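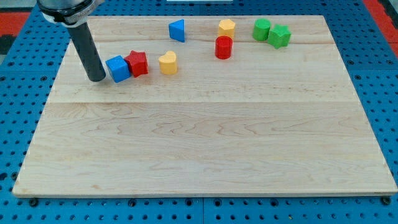
The Sorting Cell: Your Questions

Last updated Fri 15 June

We've had a lot of questions since the robot arm arrived in the packing room at Droslow, and plenty of them came in twice, so they're all on one page now. If yours is missing, drop it in the box by the time clock or catch Doğukan Oral on the floor. He loves talking about this stuff (bring coffee, you'll be there a while).

What is the arm going to do here?

It will sort loose wooden blocks by shape and color and set them out for the people filling boxes. That's the job called "picking to board" on the rota. Filling, checking, closing and labeling all stay with the crew.

Why that job first?

You asked for it! In the February survey it was the task most people wanted less of. Standing and reaching over a bin for a whole shift is hard on the shoulders, and anyone who has done a Monday of nothing but stars and pentagons knows how the eyes get by lunch.

Is anyone losing their job?

No. Nobody is being let go and no hours are being cut because of the cell. The people who picked to board are moving to box filling, final check or the repair bench, and you were all asked for a first and second choice. If yours didn't come through, talk to Doğukan – there's still some room to swap.

Will my pay change?

Your base rate stays the same. Anyone who trains as a cell operator gets the operator rate for every hour on the cell, including training hours.

Who can train as an operator?

Anyone on the permanent crew, and you don't need to have touched a computer at work before. Amia runs the course and it takes 2 days, one in the break room with the manual and one at the cell. The first group had a great time with it, and two of them are already fixing small stops on their own.

What does an operator do all day?

More than you'd think. You load the program for the day's sets, watch the first blocks go through, clear stops, wipe down the tool, and keep an eye out for blocks with chips or bad paint. You also tell us when something is dumb. The rest area used to be on the wrong side of the board, and it was an operator who got that changed.

Which shapes can it handle?

Cubes, cylinders, hearts, stars, pentagons and triangular prisms are in the program now. The bigger arches and the half-moons are still sorted by hand, and we haven't set a date for those.

Does it mix things up?

Sometimes, yes. Blocks that are touching give it the most trouble, especially when they're the same color. If it isn't sure, it stops and the amber light comes on. Spread the blocks apart by hand once the cell is paused, then press resume.

How fast is it?

The target is 600 blocks an hour and we're not there yet. A good hand picker beats it on a mixed bin, and we're fine with that for now. Please don't race it. (We know who you are.)

Why a wooden board?

Caton, who did the installation, offered us other surfaces, but the crew liked wood. Blocks land quietly on it, and when it gets scuffed we can sand it ourselves. Don't stick tape on it, please – the glue leaves marks.

Can I move the board to clean under it?

No. If the board shifts, the positions have to be taught again, and that eats most of a morning. Brush around it and leave the fasteners alone. Sydorenko's maintenance team lifts it out every 90 days.

Is it safe to work near?

Stay behind the line while it's running. Before you reach in, press pause and wait for the green light to go out. The red button stops everything, and you will never be in trouble for pressing it. Long sleeves rolled up, lanyards off.

Does it record us?

The cell keeps a log of stops, block counts and program changes. It isn't linked to your badge and it isn't used in reviews.

What happens if it breaks down?

We pick by hand, same as always. The old bins and 50 of the sorting trays are staying on the back shelf, and everyone will do a short hand-picking turn now and then so the knack doesn't get lost.

Can I bring my kids to see it?

Yes please! Family afternoon is being planned and the cell will be running. Sign-up sheet goes on the break room door.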